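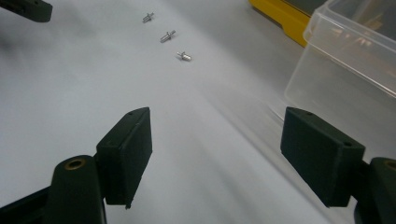
Small fasteners at the bench: storage, issue and recovery
Speaker notes, afternoon session, Bunura training room

Slide 1. Welcome and purpose

Good afternoon, and thank you for attending. This talk deals with the smallest parts we handle at Bunura, the rivets, and with how they are kept between the storeroom and the finished panel. The session applies to all bench staff, including those on the Pallska line. Questions will be taken after slide 4 and again at the close.

Slide 2. What the opening photograph shows

Three small silver rivets on a pale work surface, in a loose diagonal line. A clear plastic container is in the upper right corner. Ask the room how easily they would pick out the same three rivets on the old grey benches, then move on. Allow a minute for replies.

Slide 3. The June review

In June the stores office reviewed every bench in the building. Staff collected 2,676 rivets from drawers, floor edges and the trays beneath the vices. Of these, 241 were of a size we no longer use. The remainder were sorted and returned to stock.

The cost of the parts was modest. The greater concern was traceability. Once a rivet has left its labelled container, its batch cannot be confirmed, and the Ragab contract requires a batch record for every panel. Recovered rivets are now kept for training pieces only.

[Pause here. Staff from the Ragab benches may wish to comment.]

Slide 4. Issue from the storeroom

Rivets are issued by the container, with the label facing outward. A full container holds up to 3,000. Please do not top up one container from another, even where the size is the same. A part-used container goes back to the storeroom at the end of the shift, and the storeroom records its return by weight.

Requests for a second size should be made on a separate slip. The two containers are kept on opposite sides of the bench — left for the shorter rivet, right for the longer.

First questions. Keep to five minutes.

Slide 5. Laying out the work

Take out only the rivets needed for the next row of holes and place them on the clear part of the surface, away from tools and rags. Close the container before starting the row. Where a panel calls for more than one row, finish the first and check it by eye before laying out the next.

A light-coloured surface is preferred for this work. Benches still fitted with the older covering will be changed over as the Sedari refit reaches each bay. Until then, a plain white mat may be drawn from the storeroom.

Slide 6. Dropped and doubtful parts

A rivet that has been on the floor is placed in the recovery tin, whatever its condition. The same applies to any rivet with a bent shank or a marked head. The tin is emptied by the storeroom at 2 pm each working day.

Slide 7. Close

Refer staff to the bench card, which repeats slides 4 to 6 in short form. Copies are on the table by the door. Take remaining questions, and collect the attendance sheet before the room is released.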